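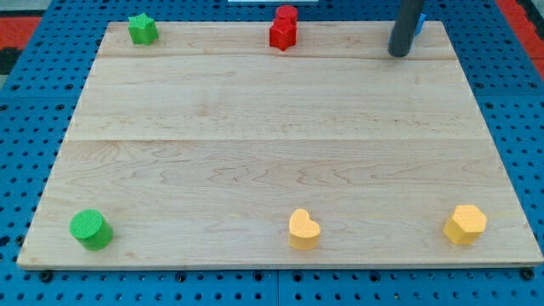

What is maple wood mostly used for?

It is mostly used for furniture, floors, kitchen boards, musical instruments and small household goods, where a pale colour and a hard surface are wanted.

Maple wood

Maple wood is the timber of trees of the genus Acer. The trees grow in the northern parts of the world, mainly in Asia, Europe and North America. Traders divide the timber into hard maple and soft maple. Hard maple comes mostly from the sugar maple and the black maple. Soft maple is a name for several other species, and it is still harder than many common softwoods.

Appearance

The sapwood is cream or nearly white, and in most species it is the part which is sold. The heartwood is darker, from light brown to reddish brown. The grain is usually straight, but it can also be wavy. Wood with a strong pattern is called figured maple, and it has a higher price. With the years the surface becomes more yellow, especially in a sunny room.

Drying and working

Fresh boards must be dried slowly, or stains may appear inside them. In the small sawmill at Drosia the boards are stacked in the open air under a roof and stay there until July of the next year. Boards of 50 mm need a longer time than thin ones. The wood can burn when the saw is not sharp. It takes glue well, but stain often gives an uneven colour.

Uses

Wide boards are commonly made of several planks glued side by side, which helps them to stay flat. The workshop Dağdelen makes bread boards and rolling pins in this way, around 1,000 pieces in a year. The Jania concert hall has had a maple floor for 73 years, and it was sanded only two times in this period. Maple is not a good choice for outdoor work, as it decays quickly in wet ground.

See also: Beech wood; Sycamore; Skemer flooring pattern

Last changed: April 5, 2021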